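Omus teaches robot arms to wait their turn, and publishes the result

Brusaswood, October 9, 2023 – Omus, the robotics research firm, today released the results of a study into one of the less glamorous problems in automation: getting a robot arm to stop fiddling.

The method, called Jivmont, lets an arm judge how sure it is of its next movement and hold still when the answer is "not very". In a trial of 2,105 attempts at picking up and putting down small household goods, arms using Jivmont made about 16 per cent fewer failed grasps than the same arms without it. They were also slower, a fact the marketing department asked to have placed lower down.

"Most of our robots fail the way people do at parties, by doing something when they could have stood quietly by the wall," said Kavitha Naidu, who leads the research. "We gave ours permission to stand by the wall. It took two years and a good deal of electricity."

Earlier approaches usually stop an arm after it has gone wrong. Jivmont works from the view at the wrist, comparing what the arm sees now with what it saw in past attempts, and pausing when the two drift apart. Each pause is limited to 10 seconds. An early version had no limit and spent most of March admiring a teapot. 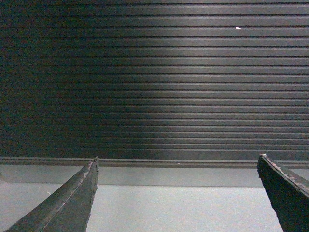 Jivmont was trained entirely on wrist views, with no overhead camera to help it out. That makes the state of the fingers part of the problem, as the gripper is nearly always in its own way. A scuffed ridge on one finger and a chipped, ragged rim on the other change the outline the software has to recognise, even with the fingers spread and a plain pale surface between them. Dark slats behind, bright in the middle and almost black to the left, give it more to puzzle over. The team kept worn fingers in the training data, and Yiğit Yaman, who wrote the comparison software, reports that results on new ones were no worse.

The study has limits. Every attempt was made in one laboratory, and soft items such as socks remain, in the words of co-author Aishwarya Alva, "a matter between the robot and its conscience".

The paper and code are available from Omus on request. A second study, with the Iyengar workshop, will try the method on kitchen goods. The teapot has been invited back.

Press enquiries: Ashwin Kartha, Omus press office, Brusaswood.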